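Oil or varnish on a pine kitchen table?

Hundgate Homes & Gardens forum > Furniture and finishes

mossybucket
Posted 14th August

Hello all, long time reader, first proper question. We've had a pine table in the kitchen since we moved in and I've finally sanded off the horrible orange varnish. Took me most of a week of evenings and I still have dust in my ears. Now I can't decide what to put back on it. My sister swears by hard wax oil, my dad says polyurethane or you're wasting your time. Two kids, lots of paint, lots of spilt squash. I don't want it to go orange again! What would you do?

tealeaf41
Oil, every time. I did ours with two coats of the Groltora clear and it still looks like wood, which was the whole point for me. If you get a mark you rub that bit down and dab some more on. Try doing that with varnish.

grumpy_joiner
Sorry but no. Oil on pine with small children is asking for trouble. It's a soft wood and oil does nothing for dents, and the first time somebody leaves a wet glass on it overnight you'll have a ring. Water-based varnish, satin, three thin coats, rub down lightly between. It won't yellow like the old stuff did.

tealeaf41
Varnish doesn't stop dents either though?

grumpy_joiner
It doesn't, but the squash stays on top of them.

Keogh
I'm somewhere between you two. I used oil on a pine table and it's been fine, but I do wipe up quickly and there are no kids here, only a cat who thinks she's allowed on it. Mine came up pale with a bit of a sheen to it, not the plasticky look I was dreading. Grain shows nicely too.

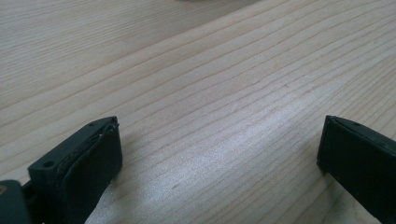

My pine table top with the oil on - you can see the grain running across.

mossybucket
Oh that's lovely, Keogh, exactly the colour I'm after. Did it darken at all when you put it on?

Keogh
A little on the first coat and I had a small panic, then it settled. Do a test patch underneath first. I went too thick on one of the legs and it stayed tacky for days, so wipe off more than you think you need to.

pipandplum
Can I throw in soap finish? My gran's table was only ever scrubbed with soap flakes and it was the palest, silkiest thing. You do have to keep at it, mind, and it isn't much protection against felt tips.

grumpy_joiner
Soap! With squash! I give up.

pipandplum
She raised five on it :)

Elia
Whatever you pick, what grit did you finish at? I stopped at 120 on mine and could see swirly scratches as soon as the oil went on. Had to start again. Also, if you go for oil, lay the used rags out flat outside to dry, don't scrunch them up in the bin. They can heat up and catch fire.

mossybucket
Finished at 180 by hand, going with the grain. And thank you, I had no idea about the rags. I think I'm leaning towards oil, sorry joiner. I'll do a patch underneath tonight and leave some squash on it once it's had time to harden.

grumpy_joiner
Fair enough. Leave the squash overnight though, or it isn't a test. Blackcurrant.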